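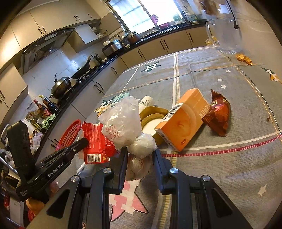 5. The afterlife of the bag

5.1 Retention

Every household in the Bonley sample kept plastic bags, and nearly every household apologized for it. The interview guide contained no question inviting remorse. It asked where bags were stored once they had been emptied, and respondents answered by explaining that they were going to deal with it. Of the 149 households that completed the first interview, none could name the date on which dealing with it would begin, although several felt that October would be sensible.

We follow Vashisht in separating storage from deferral. A stored object has a place and an expected use. A deferred object has only a place, and often a poor one. The distinction works well for paint tins and extension cords, which people can defend or not defend in a sentence or two. It works badly for bags, as the same bag may be stored in the morning and deferred by dinner, depending on who is being asked and whether their mother is in the room.

The inventory stage covered 50 households drawn from the first group and recorded 1851 bags. This should be read as a minimum. Bags inside other bags were counted when the outer bag could be opened without damage or argument, and left out otherwise. One respondent in Bisht Street declined to have the cupboard under the sink opened at all, and we respected her wishes and our own safety.

5.2 Knots

We had planned to treat the knot as a minor matter of technique. The respondents did not agree. A tied bag was understood by most to have a different standing from an open one, even when the two were the same size and colour and lay side by side. Tying was described as "finishing" the bag, "putting it to bed" and, in one household, "closing the file." What had been closed was harder to establish. A small knotted bundle of white plastic on a kitchen table (Figure 5) may be rubbish, a portion of something to be eaten later, or a bag folded down for its next outing, and residents of the same house gave different answers about the same bundle with equal confidence.

The disagreement has consequences. Bundles meant for reuse were thrown out by people who took them for rubbish, and bundles of rubbish were moved from table to counter to windowsill by people who took them for somebody else's property. We use the term "courtesy circulation" for the second pattern. It is polite, it can go on for days, and it accounts for a good share of what respondents called mess.

Knot type predicted very little. Double knots were associated with food, but also with teenagers, and the sample did not let us pull the two apart. The loose single knot favoured by older respondents was defended on the grounds that it could be undone. When asked to undo one, most reached for the scissors.

5.3 The table as a waiting room

The kitchen table turned up in the interviews far more often than the guide had expected. Our coding scheme, written in an office with plenty of shelves, had put it under "eating." Respondents ate there, certainly, once they had moved things. For the rest of the day the table held whatever had come into the house and not yet been assigned: groceries, mail, torn packaging, a school form that needed a signature from the parent who was at work. A tablecloth made no measurable difference to what was put down, though owners of tablecloths believed that it did.

We revised the scheme after the pilot and gave the table its own code. This improved agreement between coders and slightly worsened relations between them, since all the earlier transcripts had to be read again.

5.4 Purpose-made solutions

Several households had bought something to fix the problem. The two products mentioned most were the Plikisent, a fabric tube that hangs from a hook and dispenses bags from the bottom, and the Bultholm, a lidded bin that does not. Both were spoken of warmly. In the homes we visited, the Plikisent was generally full, and the overflow was kept in a plastic bag on the same hook. The Bultholm had been put to use for potatoes.

It would be easy to conclude that such products fail. Their owners did not think so. They reported feeling more organized, and they apologized less during the inventory, even where they owned more bags than their neighbours. Whether this counts as a benefit depends on what the household was trying to reduce. Our data cover bags only, and the measurement of guilt is left to Section 6, where the scale we developed for it is described along with the reasons two respondents refused to fill it in.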